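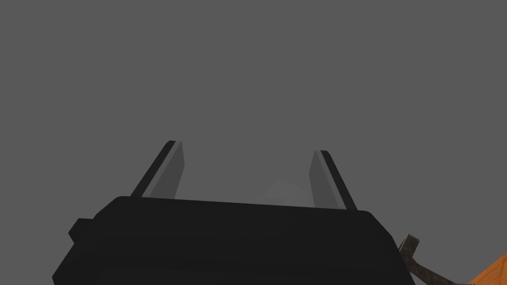 Stoltton Water District
Operations and Distribution Meeting
Minutes

Date: Monday, March 2, 2026
Chair: Danica Petkov, Distribution Superintendent
Present: Distribution Superintendent, Water Quality Supervisor, Records Technician, Field Crew Lead (East), Field Crew Lead (West), SCADA Technician
By phone: project engineer, Vukadinović Engineering
Absent: Customer Service Supervisor (written report received)

1. Minutes of the previous meeting

Accepted with one correction. Under Valve Records, "valve on the 6-inch main" should read "valve on the 8-inch main." The Records Technician will correct the file copy. The work order was issued with the right size and does not need to be changed.

2. Matters arising

2.1 The spare hydrant extension kits were received and are on the west shelf of the parts room. The breakaway couplings in the same shipment were the wrong bolt pattern and have been returned. Credit is pending.

2.2 The locked gate at the Giltley tank access road has been re-keyed to the district standard. Old keys should be handed in to the Records Technician. The East lead reported that one old key is still on the ring in the dump truck.

2.3 The request to move the sample tap at the Giltley pump station is carried over to item 5.

3. Unidirectional flushing, spring program

3.1 The flushing sequences for the Giltley zone were redrawn over the winter to follow the current valve map. Flushing will start at the tank and work outward toward the dead ends. The previous sequence had two loops in which the source water had already passed through an unflushed main. Those loops have been split and reordered.

3.2 Target velocity remains 5 feet per second in all cast iron mains. The engineer asked whether this can be reached in the 12-inch transmission main. The West lead said it cannot be reached with a single hydrant open, and that opening a second one pulled pressure at the top of the zone below what the district allows. It was agreed that the transmission main will be taken out of the spring program and flushed separately through the blow-off at the creek crossing, once the discharge permit has been confirmed.

3.3 Flow will be measured with a pitot gauge at each flowing hydrant and residual pressure at a second hydrant upstream. Crews are to write down the static reading before opening. Several sheets from last year have no static reading, and the C-factor calculations for those runs were discarded.

3.4 Turbidity samples will be taken at opening and then at regular intervals until the reading drops below 1 NTU. The Water Quality Supervisor asked that the crew not stop on a single low reading. Two consecutive readings below the limit are required. The field form has been changed to show this.

3.5 Dechlorination: the crews will use tablet diffusers on all hydrants that discharge to a storm inlet. The East lead asked about the flat diffuser, which clogs when the tablets break down unevenly. The replacement screens have a larger opening and will be tried in one truck first.

3.6 Notices. Door hangers will go out the week before each area is flushed. The Customer Service Supervisor's report notes that most discolored-water calls last year came from streets next to the flushing area which had not received a notice. The notice area will be extended by one block on each side.

Action: Records Technician to print the revised sequence maps at a scale the crews can read in the truck. The last set had valve numbers overlapping at the intersections.

4. Valve exercising and records

4.1 Results to date were reported for the current cycle. Of the valves attempted in the Giltley zone, 61 were turned through full travel and returned to the open position. The remainder were either paved over, full of silt, or seized. A separate list of the seized valves was handed out, sorted by main size.

4.2 Turn counts. The West lead reported that recorded turns and expected turns differ on many of the older valves. The usual rule of three turns per inch of diameter plus a small allowance does not hold for one of the older makes in the east part of the system. The Records Technician will add a field for actual turns and leave the calculated field in place for comparison. Crews are not to force a valve to meet the calculated number.

4.3 Direction of operation. Some left-hand and right-hand valves are mixed on the same main along Depot Street. These are being marked in the box with a painted ring, red for open-right. The chair asked that the marking also be carried into the mapping software so that an on-call operator from the other crew is not relying on the paint.

4.4 The mapping software vendor, Fernus, has supplied a test copy of the new release. The Records Technician has loaded the Giltley zone into it. Valve attributes came across without error, but hydrant laterals were imported as mains and will have to be reclassified before any trace is run. Until that is done an isolation trace in the test copy will give the wrong result, and it must not be used in the field.

4.5 Discussion of attribute naming. The present database has three separate fields for valve status, which were added at different times: normal position, current position, and last observed position. The engineer recommended keeping normal and current, and moving last observed into the inspection table where it would be stored with a date and the initials of the operator. The chair agreed. The West lead asked that the old values be kept in an archive table, because a few of the closed valves on the zone boundary have no other record of when they were shut.

Action: Fernus to be asked for a corrected import template. Records Technician to send a sample of the misclassified laterals.
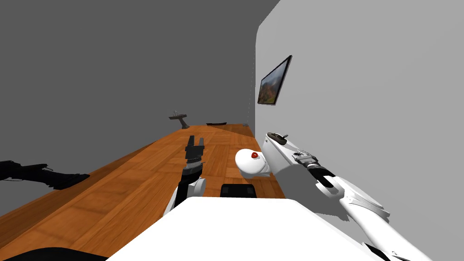
4.6 Boundary valves. All valves between the Giltley zone and the main zone are to be physically checked before flushing begins. A boundary valve found cracked open last year accounted for the pressure readings that could not be matched in the hydraulic model. The check will be done by listening and by pressure difference across the valve. It does not require the valve to be turned.

5. Giltley pump station

5.1 Pump 2 is back in service. The mechanical seal was replaced and the coupling realigned with dial indicators. Bearing temperature is being trended. The SCADA Technician reported that the trend was scaled wrong for the first few days after the work and that those values should be ignored.

5.2 Pump 1 will remain lead until the run hours on the two units are even. Alternation will then be switched back to automatic.

5.3 Sample tap. The present tap is on the discharge header, just downstream of the chlorine injection point, and the residual readings there swing more than they do anywhere else in the zone. The engineer agreed that mixing is incomplete at that point. Two locations were considered: the vertical riser past the second elbow, and the yard main outside the building. The riser was preferred, as it can be reached without heat tracing. The tap will be fitted with a smooth-nosed spigot so that it can also be used for coliform samples.

5.4 The analyzer will stay where it is and the sample line will be extended to it. The added line length delays the reading by a short interval. The SCADA Technician will calculate the lag from tubing diameter and flow, and adjust the chlorine feed loop if required.

5.5 The low-suction cutout is set at 20 psi. The engineer asked for the basis of this number. It was carried over from the previous control panel and no calculation has been found. Vukadinović Engineering will review it against the pump curve and the minimum tank level. The setting stays as it is in the meantime.

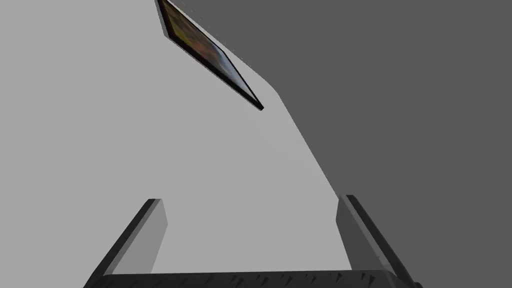

6. Meter testing

6.1 Large meters at the school and the cannery are due for test. Both have test ports. The cannery must be done while the line is down, and their next shutdown is in July. The bypass there has to be checked for leakage first, otherwise the low-flow result will be of no use.

6.2 The volumetric tank used for bench tests of small meters was checked against a weighed volume and is within tolerance. The sight glass is stained and hard to read at the bottom of the scale. A new glass has been ordered.

6.3 Meters pulled for zero consumption are to be tagged with the service address and the final register reading at the time of removal. Several arrived on the bench with the serial number only.

7. Leak survey

7.1 The acoustic loggers will be moved from the main zone to the east side of Giltley after flushing is finished. Loggers left in place during flushing record hydrant noise and the data are not usable.

7.2 Night flow into the zone is about 3 gallons per minute above the figure used in the model. This is within the range that customer-side leakage could account for. No digging is planned on the basis of this figure alone.

8. Other business

8.1 Confined space refresher training is required for both crews before the vault work. The gas monitor needs a bump test before each entry, recorded on the entry permit.

8.2 The West lead asked whether abandoned services may be left on the map. The chair said yes, on their own layer and with the layer off by default.

9. Action items

Danica Petkov: confirm discharge permit for the creek crossing blow-off.
Records Technician: revised sequence maps, turn count field, archive table, import sample to Fernus.
Water Quality Supervisor: issue new turbidity form to both crews.
SCADA Technician: sample line lag calculation, corrected bearing trend.
East lead: trial of diffuser screens, return of old gate key.
West lead: boundary valve check, list of painted boxes on Depot Street.
Vukadinović Engineering: review of low-suction cutout, drawing for the riser tap.

Next meeting to be set by the chair when the boundary valve check is complete.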